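Thread on freezing a month of lunches. I did my June batch this morning and a few people asked how I go about it.

**1.** I cook two pots the same day. One is lentil soup, the other is beans in tomato. Both freeze well and neither needs anything fancy when you heat it up.

**2.** Start at 7 a.m. if your kitchen gets warm. Mine faces east and by noon I don't want the stove on.

**3.** Cool the pots before you portion. I set each one in a sink of cold water and stir it now and then. Change the water once it feels warm.

**4.** Each portion is 300 ml. I used to do bigger ones and kept leaving the last few spoonfuls at work. 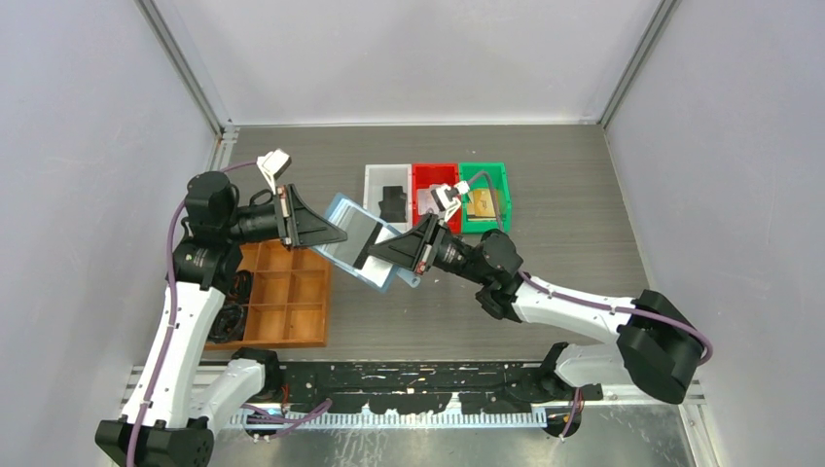

**5.** Leave space at the top. Soup expands when it freezes and it will push a lid right off. A finger's width is enough for the containers I use.

**6.** Label before you fill. Tape doesn't stick to a damp lid. I write the name of the dish and the month, and that's all I've ever needed.

**7.** Freeze everything flat in one layer the first night, then stack it the next day. My freezer is small -- it's the top half of an old Hanstead -- so for that first night the bread and peas go in a cooler bag with ice packs.

**8.** This batch made 13 lunches. The beans did most of the work there. The soup boiled down more than I planned because I was on the phone with my sister.

**9.** Sarla Katiyar, who taught me the bean recipe, says to undersalt anything going in the freezer and fix it on the day. I've done it both ways and I agree with her.

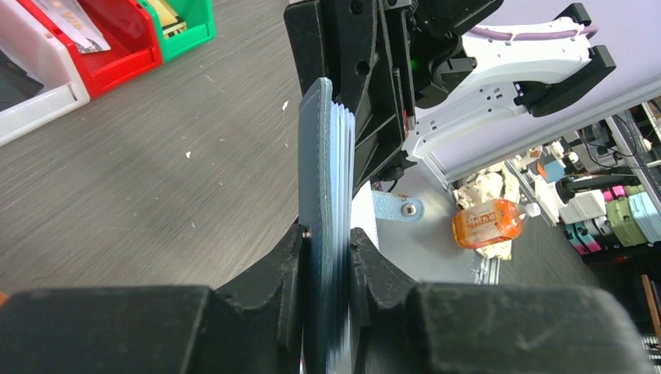
How long does it keep?

I use everything within 3 months. It's still safe after that if the freezer stays cold, but the beans go mealy and I don't enjoy them.

**10.** Things I've stopped freezing: potatoes in chunks, anything with pasta already in it, and yogurt sauces. The potatoes turn grainy. Pasta gets cooked the night before and goes in the fridge.

**11.** Things that surprised me: cooked rice is fine if you freeze it the same day. Chopped cilantro in a little oil is fine too, though it goes dark.

**12.** To thaw, I move one container to the fridge before bed. If I forget, I run the bottom under warm water until the block slides out, then it goes in a saucepan on low with a splash of water.

**13.** Ankit Nautiyal asked about cost. I don't track it closely. Dry beans and lentils are cheap, and the canned tomatoes are what I wait for a sale on.

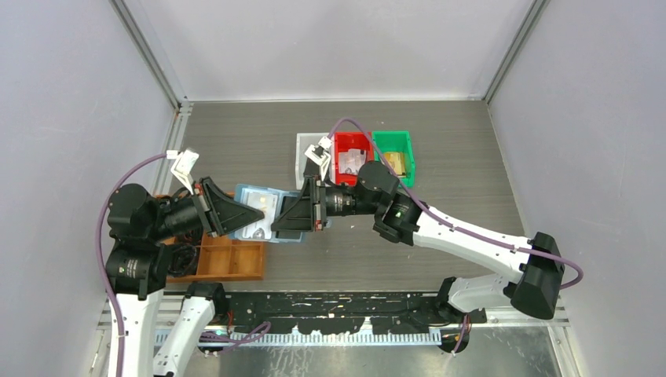

Do the lids go missing for you too?

They used to. I now buy one size only, so any lid fits any container, and I replace the cracked ones when I do the next batch.

**14.** Next batch will be chickpeas and a squash soup. I haven't frozen squash before. If it separates I'll post that here -- otherwise assume it was fine.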